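9 October 2021 - Ledska cell, pick-and-place on the maple board

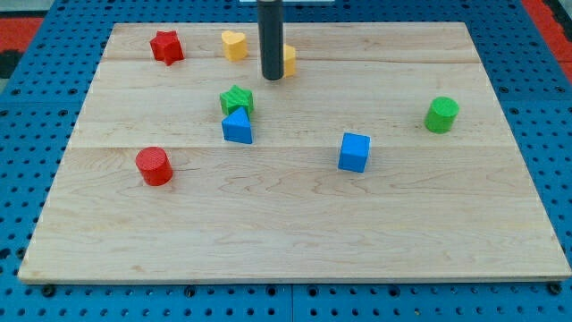 Gripper low over the board, yellow block behind the tip.

Fault: arm went into protective stop on descent, 4 times in 49 cycles. Same message each time, force limit exceeded on the vertical axis. The other cycles ran clean.

Checked so far:

- Payload setting in the Tikkanen controller matches the gripper. No change.
- Cable slack at the wrist OK through the full rotation.
- Board had shifted on the blue table. Re-seated it and touched off again at all corners. Far edge reads high compared with the near edge.
- Log shows all the stops at the back of the board, none at the front.

The planner still uses one height for the whole surface, taken at the near edge. With the approach speed at 400 mm/s there is not much room between contact and the limit. Dropped it to 20 mm/s for the last part of the descent and the stops went away, but that only hides the height error.

One safety point. After the second stop the Lelex script cleared the fault and resumed without an operator confirm. It should not be able to do that. Auto-resume is now off in the config - leave it off.

To do: fit a plane to the touch-off points and feed it to the planner, check the gripper tip for wear, ask Nulludura for the torque spec on the mounting plate screws. Repeat the run at the old speed once the plane fit is in.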